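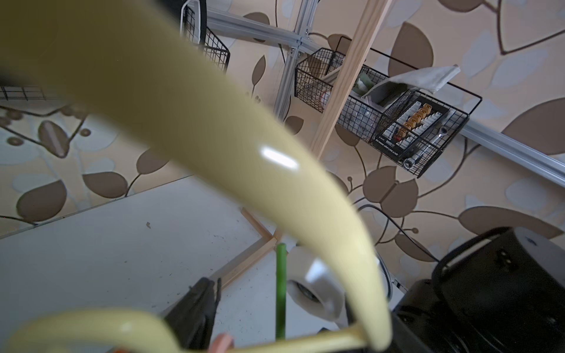
Fit the walls before you fit the arms, or you'll be drilling over your own motors, somebody wrote under our first post on the Gelham workshop board. We had by then fitted the arms. The reply was correct in every detail and we resented it for a week.

Search reports
Enter keyword Go

Ginum: a two-armed bench in a shared workshop
Second-year project report, submitted 4/20/24

What we set out to do

Ginum is a bench with two small robot arms on it, meant to do household jobs of the kind that take a person a few seconds and no thought. Our proposal promised laundry, flower arranging and "light tidying". The laundry became one hanger rack with clothespins on it. The flowers are artificial, on the grounds that real ones would have died during debugging. Light tidying was dropped in the second month, and anyone who has looked at our worktop will understand that we were not the right people for it.

The booth

We built the booth from aluminium extrusion, which is sold to students as a construction toy for adults and priced accordingly. It goes together with brackets and bolts, and it comes apart the same way, usually after you have tightened the last one and noticed the nut you forgot to slide in. We had to take the top beam off 3 times for that reason alone.

Both arms are bolted to one long rail along the front edge. That was a late decision and the best one we made. In the first version each arm had its own board, clamped down separately, and every time someone leaned on the bench the distance between the arms changed a little. The software did not know this. It carried on reaching for where things used to be, with great confidence.

The walls are papered in a leaf pattern from a roll end we got at Luvell. We had wanted plain grey. Luvell had leaves. Our supervisor asked whether a busy background would make life harder for the wrist cameras, and we said we would treat it as a feature of the test conditions, and then we went away and made it one.

Wire baskets on the walls hold whatever needs to be near the arms without being under them: bits in bags, a wrench, the charging board. They were meant to keep the worktop clear. The worktop is still speckled and we have stopped wiping it before visitors come.

Wiring and control

Each arm talks to a small controller board from Zariņš, which arrived with a manual covering a different board. Most of May had been set aside for tuning, so we are glad we did not wait for the correct manual, which has yet to appear. What we ended up with is almost 2,000 lines of our own code. A fair share of it exists to stop one arm entering the space where the other already is. The rest mostly moves things.

Cable slack was the dull problem that cost us the most evenings. If the cables along the arm are too short, the wrist stalls at full reach. If they are too long, they catch on a basket. We settled on loose loops at the joints and a rule that you watch the first run of any new movement with a hand on the stop button.
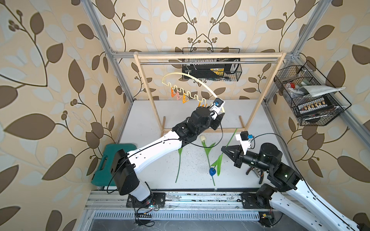
4. TRIALS

The left arm's job is to carry the curved hanger rack over to the wooden stand with the rod across it. The right arm picks up flowers by the stem. We ran them separately first, then together, and kept a log that stops at entry 461, when the notebook was full and the deadline was near.

Stems turned out to be harder than the rack. A pointed gripper closes nicely on a thin stem if it comes in square to it, and pushes it across the table if it doesn't. Where leaves overlapped, the arm tended to go for the leaf. We changed the approach angle and slowed the last part of the reach, and after that the misses were fewer and took longer to watch.

The rack has the opposite fault. It is easy to hold and awkward to carry: the clothespins swing when the arm stops, and the swing upsets the final placing. Adding a pause before the drop helped. Our marker may notice that the fix in both cases was to go more slowly. So did we.

What is left to do

The stand should be fixed down, or at least marked out with tape, as a knock from the left arm spoils every position taught so far. The circuit boards beside the bases want covers. We also owe Gelham two clamps and a drill bit, and the bench has to come out by the end of term unless next year's group would like to inherit it, leaves included.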